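[laria-riders] Re: Overnighter to Kendton — food, sleep and other worries
From: Yu
To: laria-riders

On Wednesday, a newer member of the list wrote:

> Hi all, longtime reader, first time posting. I've put my name down for the
> December overnighter to Kendton and I'm starting to wonder what I've done.
> The longest ride I've finished is 92 km, and that was in daylight with a
> bakery in the middle. I'm fine with the distance (I think) but I've never
> ridden through the night and I'm nervous about getting sleepy on the road.
>
> Three questions if anyone has the patience:
>
> 1. What do you eat, and how often? I go right off sweet things after a
> few hours.
> 2. Coffee, cola, energy drinks — do you have them all night or save them?
> I'm not a big caffeine person, one flat white in the morning and that's me.
> 3. Is it poor form to stop for a nap? I don't want to hold up the bunch.
>
> Also, if anybody has a spare rear light with a decent clamp I'd love to
> borrow it. Mine keeps drooping.
>
> Thanks in advance, and sorry for the long email.

Welcome out of the shadows! And please don't apologise for a long email on this list, you'll see below that you have some way to go before you catch up with me.

First of all, 92 km with a bakery is a perfectly respectable thing to bring to an overnighter. My first one I'd done 85, most of it along the rail trail, and I turned up in cotton socks with a backpack so full that I couldn't look up. I got there. I was very slow and a bit teary at one point outside the Kendton grain shed, but I got there, and somebody handed me half a cheese sandwich that I still think about. There were 16 of us that year and every single one had a different theory about how to get through the night, so take what follows as one person's habits and feel free to ignore any of it.

On food. I know exactly what you mean about sweet things. By midnight I can't so much as look at a muesli bar, and the gels I bought years ago are still in the laundry cupboard next to the candles. What I do now is pack as though I'm going on a long picnic with someone fussy. Boiled potatoes with a lot of salt, in a zip bag. Vegemite and cheese on soft white bread, cut small, because crusty bread at three in the morning is hard work and it scrapes the roof of your mouth. Cold leftover fried rice in a little tub with a spoon, which gets me laughed at until people smell it. A couple of mandarins if they're any good (in December they usually aren't, so perhaps a peach, but wrap it well, I have ruined a map with a peach).

As for how often, I try to have a few mouthfuls every time we turn onto a new road, at least on the first half where the turns come along nicely. After the Laria bridge it's one road for a very long while, so there I go by the clock. The mistake I made for years was to wait for the stops, eat like a horse and then feel dreadful up the next hill. Little and often, as my mother would say about nearly everything.

Do carry more water than you think. The tap at the Laria recreation ground works, or it did last summer, but it's round the back by the cricket nets and there's no light, so have your torch handy. The tap at the hall further on has been off for ages and I wouldn't plan on it. The servo at Kendton opens early but not as early as you'll want it to.

Now, caffeine, where I expect I'll start an argument, and I'd ask those of you who are already typing to let me get to the end of my paragraph. If one flat white is your usual, I think you're in a lovely position. Don't wreck it by starting on the strong stuff at dusk. There's a big temptation to have something fizzy at the start because everybody else is cracking one open and it feels festive, and then you're wide awake at the very time you'd have been awake anyway, and flat as a tack when the real slump comes along. For me that's the hour or two before first light. I have nothing with caffeine until then, and I skip my afternoon tea on the day as well, so that when I do have it I notice.

What you have is a matter of taste. I'm a cold tea person myself, brewed strong with lemon in an old bidon. Plenty of people on the list swear by the cans, and there's such a range in the fridge these days that it pays to read the small print on the side before you buy. The size of the can doesn't tell you how strong it is, and neither does the word sugarfree, and orange soft drink is really just sugar and bubbles as far as I'm concerned (though I won't hear a word against it when it's cold and the sun's coming up).
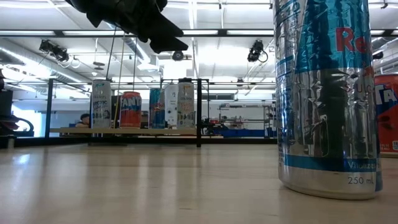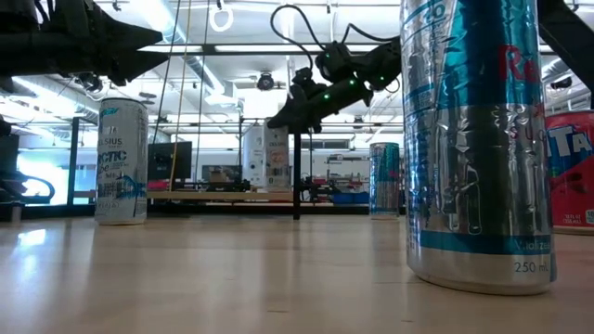
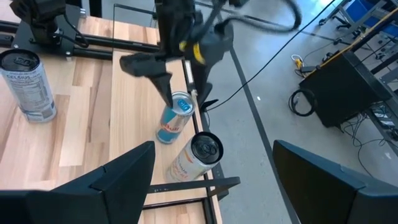

Cans on the table. There's a Red Bull in all three, and the one lying on its side in the last is a Celsius.

Whatever you pick, try it on an ordinary weekend ride first. I say this as someone who tried a new drink on the climb out of Laria in the pitch dark and had a very uncomfortable time of it, with no shrubbery worth the name for miles. And if you have any sort of heart trouble, or you're on tablets, please have a word with your chemist or GP and don't go by what a lot of cyclists reckon. Same goes if you find that caffeine makes you jittery. Being jittery on a descent is no fun at all, and you can do the whole ride without a drop of it. Several people do, and they're annoyingly cheerful at breakfast.

A practical thing about cans, while I'm there: they don't go back together once you've opened them. You either drink the lot standing at the side of the road or you pour what's left into a bidon, and a bidon that's had energy drink in it smells of energy drink until the end of time. Keep an old one for the purpose. Please carry your empties out, too, squashed flat and in a bread bag so they don't dribble through your jersey pocket. Last year there were a few left on the fence posts near the saleyards and the farmer there has always been very decent about letting us cut past his sheds, so let's not give him a reason to stop.

Naps! No, it isn't poor form, and I wish someone had told me so early on. I was far too proud to lie down on my first two or three overnighters and I rode the last stretch of one of them with my eyes more or less shut, singing hymns to stay awake, and I'm not even churchy. These days I have a proper nap at the Laria rotunda, on the boards, with my shoes off and my rain jacket over my face. I set my phone and tuck it in my sleeve where it'll buzz against my arm and not wake the rest. Keep it short. If I go much over twenty minutes I wake up cold and cranky and can't remember how gloves work.

You won't hold up the bunch because by then there isn't one. It always starts off as a nice tidy group, everyone chatting about their tyres, and by the first big rise it's twos and threes, and people drift back and forth all night. Just tell somebody you're stopping. That's the one rule I'd be firm about, tell somebody you're stopping, and if you're properly sleepy, the kind where the white line starts to wander about, then stop then and there at the next safe spot. Don't push on to the rotunda to be polite. No drink in the world makes up for sleep you haven't had, and the bus shelters out that way are quite comfortable if you're not fussy about spiders.

It helps a great deal to start rested, by the way. I try to have a lie down on the afternoon of the ride, curtains drawn, even if I don't drop off. My household knows to leave me be. The dog doesn't.

About the light. I do have a spare rear one, with a rubber strap that fits a fat seatpost or a skinny one, and you're welcome to it for the night or for good. It takes the little round-ended batteries and I'll put fresh ones in. I can bring it to the coffee ride, or leave it in the meter box at my place if that's easier, just email me off list. If yours is drooping because the clamp's worn, a strip of old inner tube wrapped round the post underneath will often fix it, and I'd do that anyway and run the two. Drivers out past the bridge aren't expecting anyone at that hour.

Other bits and pieces, in no order. It does get cold down by the river, even in December, so pack the arm warmers you're thinking of leaving behind. The cattle grid after the saleyards is rough as guts and it's best to walk it in the dark. Bring a few coins because the Kendton bakery's card machine has moods. And the maggies should be done swooping by then, although there's one near the school that doesn't seem to have read the calendar.

For everyone else who has kindly read this far: we've got 27 names down at the moment, and the bakery would like an idea of numbers for egg and bacon rolls, so if you've changed your mind in either direction could you please reply to the other thread (the one called Breakfast) and not to this one. If you want no bacon, say so there too. I got it wrong last time and I'm still hearing about it.

I'll be riding near the back as usual, at a chatty sort of pace, with the fried rice. Come and find me if you'd like company through the dark bit.

Warmly,
Yu

P.S. I've still got somebody's blue gilet from the Laria ride, size small, with a tube of sunscreen in the pocket. It's been washed.

_______________________________________________
laria-riders mailing list
Replies go to the whole list. To leave the list, send a message with "unsubscribe" as the subject.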